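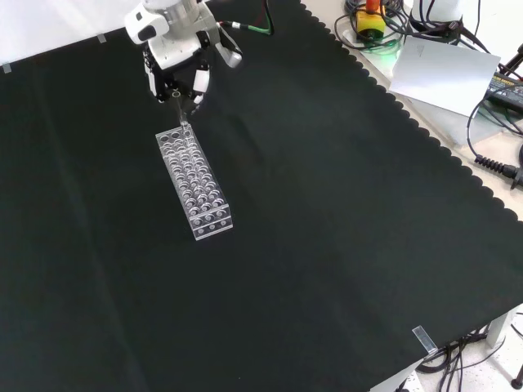
4.2 Mise en place et entretien de la cellule

La cellule Midex fait une seule chose : prendre un tube à essai en verre, le poser dans un portoir en acrylique, puis l'en ressortir. Elle l'a fait 1 154 fois pendant la campagne décrite à la section 3, et nous avons passé l'essentiel de notre temps à nous occuper de tout le reste, c'est-à-dire du tissu, du ruban adhésif et des câbles. Les lecteurs venus pour l'apprentissage de politiques peuvent passer directement à la section 5.

Le plan de travail est recouvert d'un grand tissu noir. Nous l'avions choisi pour supprimer les reflets de la table claire, qui faisaient voir au module de localisation (Rellex, version interne) des tubes un peu partout. Le tissu noir a réglé le problème de la table et laissé entier celui de l'acrylique, dont les arêtes accrochent la lumière avec beaucoup de constance. Son bord festonné n'a aucune fonction. C'était le seul modèle disponible chez Prelon dans cette largeur, et nous avons fini par nous en servir comme repère visuel pour vérifier que rien n'avait glissé — un usage que le fabricant n'avait sans doute pas prévu.

La procédure de remise en place, appliquée au début de chaque séance, est la suivante. On lisse le tissu à la main en partant du centre. On vérifie les fixations une à une et on remplace celles qui se décollent. On pose le portoir en diagonale, loin du bord, sans chercher à l'aligner sur quoi que ce soit, puis on lance la localisation à vide. Si l'écart entre deux lectures successives dépasse 5 mm, on recommence depuis le lissage. L'opération complète prend environ 30 minutes, dont une bonne moitié pour les plis.

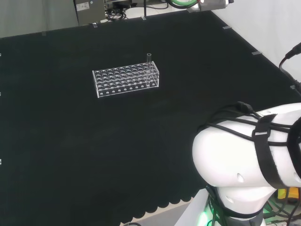
4.2.1 Pince, câbles et petites misères

La pince parallèle a demandé moins d'attention que prévu, ce qui nous a rendus méfiants. Un des doigts porte un patin blanc près de son extrémité ; on le nettoie à l'alcool en début de séance et on le change dès que sa surface devient lisse. Un patin fatigué laisse le verre pivoter au moment de l'insertion, et le tube aborde alors le trou avec quelques degrés d'inclinaison et une grande assurance.

Les câbles ont pris leur revanche. Ceux qui longent le bras sont maintenus par une sangle, qu'il faut serrer assez pour qu'ils ne battent pas et assez peu pour qu'ils suivent le poignet. Trop courts, ils freinent la rotation sans déclencher d'alarme, et l'erreur se présente sous la forme d'un biais de position très propre, que nous avons d'abord pris pour un défaut d'étalonnage. Sur les 122 insertions manquées de la campagne, une part notable provient de deux matinées passées avec une sangle trop serrée. Nous les avons gardées dans les statistiques, par honnêteté et un peu par paresse.

L'arrêt d'urgence reste sur la table, hors du tissu. La version précédente du montage, héritée de la plateforme Brito, le plaçait sous le plateau, à hauteur de genou. Nous ne recommandons pas cette disposition aux personnes qui croisent les jambes.

Figure 4. Portoir et tube unique sur le tissu de la cellule Midex. L'arrêt d'urgence, à boîtier jaune, se trouve au-delà du bord festonné. 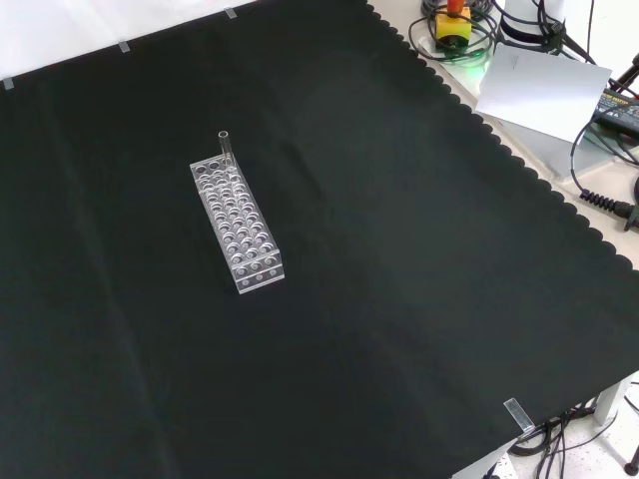
Pourquoi ne pas avoir vissé le portoir à la table ?

Un portoir vissé aurait donné de meilleurs chiffres et une étude sans grand intérêt, puisque la localisation n'aurait plus rien eu à localiser. Nous voulions aussi que la cellule cède avant le verre : en cas de contact latéral, un portoir simplement posé glisse sur le tissu et la séance reprend après une nouvelle lecture.

Commentaires (3)

pipette_molle
Même tissu chez nous, mêmes plis. On le passe au fer avant de le poser, personne n'en parle dans les articles mais ça fait gagner un quart d'heure.

banc_numero_deux
Les 5 mm, c'est mesuré dans le plan ou en 3D ? Avec de l'acrylique transparent j'ai du mal à croire à la profondeur.

lecteur de passage
Merci pour le paragraphe sur la sangle. Je sors de trois semaines d'étalonnage et je vais aller desserrer la mienne.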